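Accueil > Actualités > Communiqués de presse > Vie des lieux

COMMUNIQUÉ DE PRESSE

Fovar ouvre les portes de ses petites salles de réunion, et l'on peut enfin s'y asseoir en rond

Janvier — Il y a des communiqués que l'on rédige avec un peu plus de plaisir que les autres, et celui-ci en fait partie. Après de longs mois de travaux, de peinture et de discussions passionnées sur la forme des tables (nous y reviendrons), Fovar est très heureux d'annoncer l'ouverture de ses petites salles de réunion à la demande, installées au premier étage de la maison Arnier, tout près de la gare. Associations, indépendants, équipes de passage, groupes de lecture, parents d'élèves en quête d'un endroit calme : tout le monde y est le bienvenu, pour une heure comme pour une journée entière.

Les habitués de la maison Arnier se souviennent sans doute de l'étage tel qu'il était auparavant, avec son long couloir, ses bureaux fermés et cette moquette que personne n'a regrettée bien longtemps. Nous avons gardé les murs, puisqu'ils étaient bons, et nous avons repris à peu près tout le reste. L'étage compte désormais 4 salles, toutes à taille humaine, pensées pour des groupes qui ont envie de se parler sans hausser la voix et sans avoir à chercher du regard celui qui préside en bout de table.

Des tables rondes, et nous y tenons

La question de la table nous a occupés plus que de raison. Une table rectangulaire se range mieux, elle se pousse contre un mur, elle s'aligne avec sa voisine ; tous les catalogues vous le diront. Mais nous avions essayé, dans nos premiers locaux, une vieille table ronde récupérée d'une salle à manger, et c'était toujours autour de celle-là que les gens voulaient s'installer. Nous avons donc confié à l'atelier Kováčik la fabrication de plateaux ronds en bois clair, assez grands pour y étaler des papiers et y poser de quoi grignoter, assez petits pour que l'on puisse attraper le feutre de son voisin sans se lever.

L'atelier a travaillé avec beaucoup de patience, en nous laissant toucher, hésiter, revenir, changer d'avis sur la teinte et revenir encore à la première. Le bois est resté clair, avec un veinage discret, et nous espérons qu'il se patinera doucement au fil des réunions. Les taches de café ne nous font pas peur — enfin, pas trop.

De la couleur sur les murs

Les salles de réunion blanches ont leurs défenseurs, et nous les respectons. Pour notre part, nous avions envie de murs que l'on remarque en entrant et que l'on oublie au bout de dix minutes. La gamme retenue s'appelle Skivonia, du nom que l'équipe avait donné à son premier carnet d'essais, et elle marie un vert pâle, très reposant, à un rouge un peu poudré qui réchauffe les angles et donne à chaque pièce un caractère bien à elle. Le plafond est resté dans un ton beige et blanc, pour ne pas alourdir l'ensemble.

Plusieurs visiteurs, lors des journées d'essai, nous ont dit s'être sentis davantage dans un salon que dans un bureau. C'est le plus joli compliment que l'on puisse nous faire !

Ce que l'on trouve sur la table en arrivant

Nous avons tous connu ces salles où il faut partir en expédition dans les étages pour dénicher un stylo qui écrit. Ici, le petit nécessaire est déjà sorti : des feutres, un pot à crayons, une boîte de mouchoirs, quelques choses à grignoter et un grand ventilateur sur pied pour les après-midi où l'on discute un peu fort. Rien de très spectaculaire, nous le reconnaissons volontiers, mais ces détails ont été réclamés avec tant d'insistance pendant les essais que nous en avons fait une règle de la maison. Les feutres sont vérifiés chaque matin, et ceux qui n'écrivent plus partent sans cérémonie.

Les groupes qui préfèrent une table entièrement dégagée n'ont qu'à le signaler au moment de réserver. Tout sera rangé avant leur arrivée, et remis en place après leur départ. On peut également apporter son propre goûter, son propre thé, son propre gâteau d'anniversaire (cela s'est déjà vu, et il en est même resté pour l'accueil).

Le vert pâle rencontre le rouge juste derrière la table ronde, avec le ventilateur dans le coin et les feutres à portée de main, près des mouchoirs.
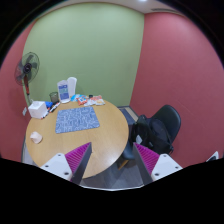

Réserver une salle

Les réservations se font à l'accueil de la maison Arnier, par téléphone ou sur le site de Fovar, dès 8 heures du matin. La location se prend à l'heure, à la demi-journée ou à la journée. Pour la journée complète, le tarif est de 180 euros par salle ; la demi-journée est proposée à 80 euros, goûter compris. Les associations du quartier bénéficient de conditions particulières, que l'accueil se fera une joie de détailler, et les groupes qui reviennent régulièrement peuvent demander à retrouver toujours la même salle, ce que beaucoup font déjà.

Une annulation la veille n'entraîne aucun frais. Pour une réunion qui se prolonge, il suffit de passer la tête à l'accueil : si la salle est libre ensuite, on s'arrange.

Portes ouvertes

Pour celles et ceux qui aimeraient voir les lieux avant de se décider, les salles resteront ouvertes à la visite en fin d'après-midi pendant tout le mois de janvier. On entre, on s'assied, on essaie les chaises, on donne son avis sur le rouge. Un café sera servi au rez-de-chaussée, et l'équipe de Fovar sera sur place pour répondre aux questions, y compris à celles qui concernent la peinture, dont nous parlons décidément avec beaucoup trop d'enthousiasme.

À propos de Fovar

Fovar aménage et anime des lieux de travail et de rencontre à taille humaine, loués à l'heure ou à la journée. L'équipe s'installe de préférence dans des bâtiments existants et travaille avec des ateliers de la région pour le mobilier. Avec l'ouverture de l'étage Arnier, ses salles peuvent désormais accueillir jusqu'à 800 réunions par an.

Contact presse : service communication de Fovar, maison Arnier, premier étage. Visites de presse sur demande, le matin de préférence.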